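Two-arm teleoperation: soft bags slip when I pass them from one gripper to the other

Asked in: Teaching by demonstration
Tags: teleoperation, bimanual, handover, packaging
Viewed 215 times

Rūta Vītola
Posted 2019-06-27

Hello everyone. I am recording demonstrations for a two-arm setup and I would like advice about soft plastic bags.

The task is simple to explain. One arm takes a fruit pouch from the table, the other arm takes hold of it too, and then the pouch must go into a plastic basket. I control both arms with a pair of hand controllers from Zasonix. With boxes and bottles I had no difficulties. With pouches I lose the bag in many of my attempts, mostly at the moment when both grippers hold it and the first one should let go.

I have recorded 132 episodes so far. I kept only those where the pouch arrived in the basket, but when I watch them again, my own movements are very different from one to the next. Sometimes I take the bag by the corner, sometimes by the middle. Sometimes I pull it a little tight between the arms and sometimes I let it hang. I am afraid that the policy will learn a mixture of all this, and the mixture will be worse than any single way.

My two concerns are these. Should I choose one way of gripping and repeat it strictly? And is it better to move the bag by hand guiding the arms instead of using the controllers? The arms permit both, but with hand guiding I stand very near to the table and I am in the view of the overhead camera.

Thank you in advance, and please excuse my English.

grorkham_bench
I had the same with bags of screws. Go slower.

Also check your gripper force. On ours the default was too high and the film was squeezed out like soap.

Lindqvist
I have taught this kind of handover for two projects at Skindgate, so I will write a longer reply.

First, about one way or many ways. Choose one order of events and keep it the same: which arm takes first, which part of the bag the second arm goes to, and which arm opens first. Inside this order you can allow variety. Change the place where the pouch starts, turn it, put it face down. Variety in the starting position is useful for the policy. Variety in your decisions, when the bag lies the same way, is only confusing for it.

Second, the release. Most people open the first gripper too early when they use remote control, because they feel nothing through the controller. I trained myself to do this: close the second gripper, pull very lightly so that the film becomes straight, wait one breath, then open. The waiting must be in the recording also. Please do not cut it out to make the episodes shorter. In my first set I trimmed the pauses and the trained arm let go before the other one had closed.

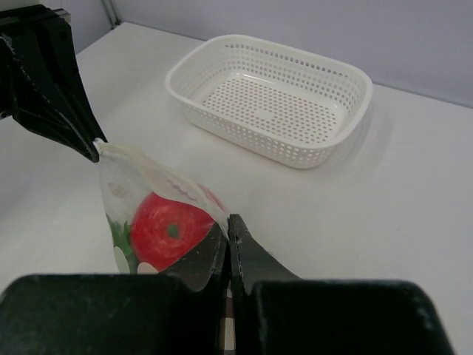 How do you decide where the second gripper should take the pouch?

Choose a place with enough film to pinch, away from the first gripper, and go to the same area in every episode. A sealed edge is usually easier to hold than the smooth middle part. Keep the fingers from touching each other when both are closed, and leave yourself space to open the first one without pushing the bag.

About hand guiding, I would stay with the controllers for this task. With two arms you need both your hands and your body is in the overhead view all the time. Hand guiding is good for one arm and a rigid part.

For quantity, I got a usable result from 198 clean episodes of one pouch type. After that I added 25 for each new type. Keep your failed attempts in a separate folder, and record also some where the bag slips a little and you correct it.

Rūta Vītola
Thank you both. I will record again with a fixed order and with the pause. I was trimming the pauses too.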